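Resetting the table between meals

The table in my kitchen does three jobs: breakfast, desk, dinner. For most of July I kept a note of what was slowing down the changeover, and the answer was bowls. They get left out with something still in them, and everything else gets arranged around them.

The current procedure is short. Anything with food in it goes first, to the fridge or the compost. Containers go second, stacked by footprint. The wood gets wiped last, along the grain, with a cloth that has been wrung out properly. I used to wipe in between and ended up doing it twice. 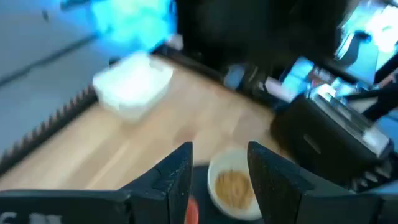
Bowls with a thick rim are slower to dry than thin ones and should go on the outside of the rack. Mine hold 250 ml to a sensible fill line, and past that they spill on the way to the sink. Shahram Asadi suggested in a comment that I switch to wider, shallower ones. I tried a set for a couple of weeks – they stack well, but they take up 28 cm of shelf each and the cupboard is 60 cm across, so two abreast is the limit.

For the finish I use plain mineral oil, 100 ml per coat, left overnight and buffed in the morning. Light wood shows rings early. A dark mat under the wet items has cut down on those, although crumbs are easier to miss on it and it needs shaking out every evening.

Next job is the drawer under the window, where the lids are.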